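Perception software update: thin and dark objects on dark surfaces

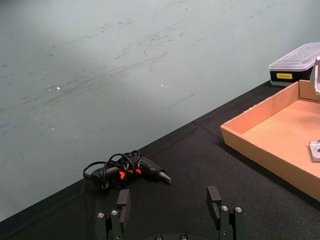 Photo: Jivari Manipulation Laboratory

The Jivari Manipulation Laboratory advises members that version 3 of Illell, its open-source grasp planning package, entered general release on Tue 5 March. The release concentrates on a long-standing weakness in the perception stage, namely the segmentation of dark tools against dark work surfaces.

A black hot glue gun lying on its side on black cloth, with its power cord looped over the body, presents several difficulties at once. Depth returns from dark plastic are sparse, the cord hides part of the outline, and the red-orange accents near the middle tend to be segmented as a separate object. Earlier versions of Illell would frequently propose a grasp on the coloured region alone.

The new segmentation module, Istemar, combines colour and depth estimates before any grasp candidate is generated. Cords and cables are now assigned their own class and are treated by the planner as flexible obstacles attached to a parent object. Where a cord crosses the intended contact area, the candidate is scored lower and an alternative approach angle is sought. The module was trained on 700 labelled wrist-camera views, with a further 300 held back for evaluation.

Changes have also been made to the collision model. Open trays and cartons are represented by their individual walls and floor, where previously a single solid volume was used. Partly visible containers are extended conservatively past the limits of the camera's view, and the planner will request a second viewpoint before moving the fingers into that region.

Members running Illell with the Jibrin motion controller should update both packages together, as the message format for grasp candidates has changed. The default planning budget remains 50 milliseconds per candidate. Existing calibration files may be retained.

Release notes and the migration script are available from the members' software catalogue. Support for version 2 will cease at the end of July.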